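Furkico Velon two-finger gripper, review after one year of use
Category: Grippers and end tools
Reviewed by: a customer in the workshop category
Posted 1 Jul 2026
Rating: 2 out of 5

I bought the Velon from Donnelly, the reseller, last August. I paid 173 dollars with the cable and the adapter ring included. I use it on a small arm in my workshop at home, where I sort and pack wooden toy parts for a small web shop. English is not my first language, so please excuse if some sentence is a bit stiff. I waited with this review because I wanted to be fair, and also because my opinion has changed two times.

First the good side. The mounting is easy. You need one hex key and a little patience with the cable, which is shorter than I would like. The software found the gripper at the first start. The fingers close evenly and the noise is low. For the first months I had nothing to complain about. It picked up small wheels, pegs and blocks the whole afternoon while I did other work in the same room.

Now the problem, and the reason for my two stars.

In the spring the gripper began to report "object held" when it was holding no object. The fingers closed, the software received the signal, the arm made its move to the box, opened over the box and went back for the next part. Everything looked correct on the screen. I found it only when a customer wrote to me that her set came without the axles. I then checked the boxes that were waiting on the shelf and I found more of them incomplete. This cost me an evening and some embarrassment.

I started to test it in a careful way. I cleared the table completely, so there was nothing to pick, and let the arm run the close command again and again. In 89 closings on the empty table the gripper reported a held object five times. One false answer is already too many when you do not stand beside the machine.

I changed the cable. No difference. I cleaned the fingers with alcohol and a cotton cloth, also no difference. I lowered the speed to half, and the false signals became fewer but they did not disappear. I made the same test with the fingers pointing to the side and with the fingers pointing down. It is a little worse when they point down, but my numbers are too small to be sure of this.

After two weeks of emails with Donnelly I was passed to Furkico directly, where Beryl Marsden from the service desk answered me. She was polite and I want to say that clearly. She explained that the Velon does not measure the object. It looks at the motor current when the fingers stop. If there is more resistance than usual, the software believes there is something between the fingers. So if the mechanism gets stiff, the stiffness can look like a toy wheel. After she wrote this, the whole thing was logical for me. What I do not understand is why the manual uses the words "grip confirmation" for such a guess.

She asked me for a picture from the wrist camera during the test, with the fingers closed as far as they go. 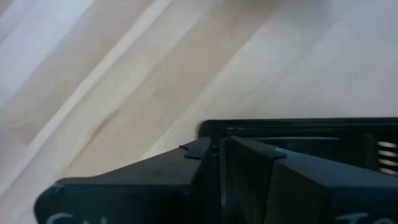 Wrist camera during the empty-table test. Only a narrow gap is left between the fingers, and no part is in it.

The answer from Furkico was that I should put grease on the guides and do the zero calibration again. They recommended Clastimix, a grease for plastic guides, which I had to buy myself. I put a very thin layer and moved the fingers by hand with the power off, then repeated the calibration. The next test was clean. I was happy for a short time. After some weeks of normal work the first false signal came back, so I greased again, and again it helped. I have now written it on the wall calendar.

There is also a safety point which I think is more serious than missing axles. When the software believes that an object is held, it keeps the closing force on, also during the move. One time I stopped the program from the screen and reached in to look at the fingers. The stop from the screen only pauses the arm. It does not release the gripper and it does not cut the force. I got the tip of my glove pinched. My finger was not hurt, but with a smaller glove I would maybe write this differently. Please switch off the power at the wall before your hand goes near the fingers. The manual says this on one of the last pages, in small print. It belongs on the first page.

What I would change, if Furkico is reading: put a simple light sensor between the fingers. Add the stiffness warning to the software, because the current values are already there and you can see them climb from week to week if you save them. And put the grease in the box.

I keep using mine for now. I built a small scale under the packing box, and the arm does not take the next part until the weight has changed. With this scale it works well enough, and the incomplete boxes have stopped. If you stand beside your arm and only need something that opens and closes, the Velon is acceptable for the price. If you leave it alone with work that goes to customers, do not trust the grip signal.

Update to the warranty question, because two people asked me: the stiffness is counted as normal wear, so I received no refund. Donnelly offered a discount on a new pair of fingers. I did not take it.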